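Pudthorpe Clear Containers, notes and image set

README, last touched January 26, 2024

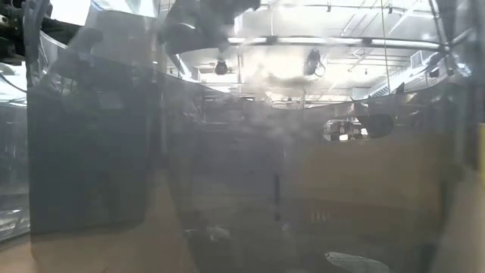 What this is

Images and a tally sheet for clear plastic containers, the big see-through kind people use for storage. 3295 images. Put together by Nneka Ekpo for the Pudthorpe storage project. Subject is the plastic: how cloudy it is, where the light lands on it, how much you can still make out on the far side. If you want sorted pictures of what people keep in containers, wrong set, try Flosel.

Why clear ones

Colored bins are easy. You see the bin. With clear ones you get the wall, whatever is behind the wall, and the ceiling lights bouncing off the front, all on top of each other. Close up it's worse. Rim is usually the one line you can trust, so rim gets labeled first, always.

What's in the folder

images/ the pictures, flat, no subfolders
tally.csv one row per picture
haze_notes.txt free text, mine, messy
old/ ignore

Columns in tally.csv

name: matches the picture
rim: yes, part, no
haze: 0 to 3, see below
glare: none, streaks, patch, both
behind: a few words, plain ones
unsure: y if whoever labeled it wasn't sure

Haze scale

0 is clean, could read a label through it
1 slight, edges a bit soft
2 milky in places, shapes yes, details no
3 can tell light from dark and thats it

Don't average these. A wall can be a 1 at the top and a 3 near the base. Put the worst part in the column, put the rest in the notes.

How to fill in "behind"

Short. "shelf?" is fine. "dark panel" is fine. If you can't tell whether a shape is behind the plastic or reflected in it, write the shape and set unsure to y. Do not guess what something is from the last picture you looked at. People kept doing this in the first batch and I had to redo it.

Ceiling lights go under glare only if they make a streak or patch on the wall. If you can just see them past the rim, leave glare alone and put "lights" in behind.

Labeling

2 passes on every row, by different people. Where they disagreed on haze by one step we kept the higher number. More than one step, I looked at it myself. Second pass didnt see the first pass until the end.

Known problems

- 30 rows have rim left blank. Not a mistake in your copy, they're blank here too.
- Scratches and dust both count as haze. No way to split them at the moment.
- "patch" was called "bloom" in the early rows. Should be all swapped over now, tell me if you find one.
- behind has mixed spellings, gray and grey. Search for both.
- Haken sheet uses a 5 step haze scale. Do not merge it with this one without converting. Virk is on the same scale as ours.

To do

Split haze into top and base columns, February probably. Fill the blank rims. Clean up haze_notes.txt so someone other than me can read it.

Questions or fixes to Nneka. Send the picture name and the column, not a screenshot of the whole sheet please.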